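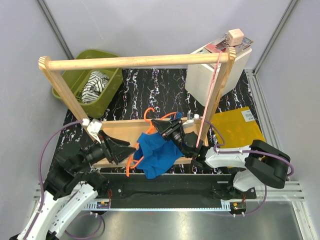

Do you have to hem jersey knit before you wear it? You don't, because it won't fray, but a quick zigzag along the bottom helps it keep its shape.

So the Comville sewing swap is back on 18th October and I'm so excited! Last February we had 36 tables and I went home with way too much fabric (8 yards of plaid flannel — what was I thinking). Hòa Ông is running the hemming table again, and she's bringing her old Toma machine for anyone who wants to try a twin needle.
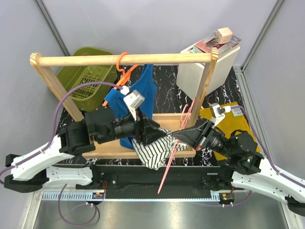
The try-on corner is new this year, so bring whatever you've made over and let people see it. Tops with skinny straps are welcome too. If yours is a sleeveless one like the bright blue one on the orange hanger, I'd wear a plain tee under it so you can slip things on and off without hunting for a curtain. Doors open at 10 and the scrap bins go fast.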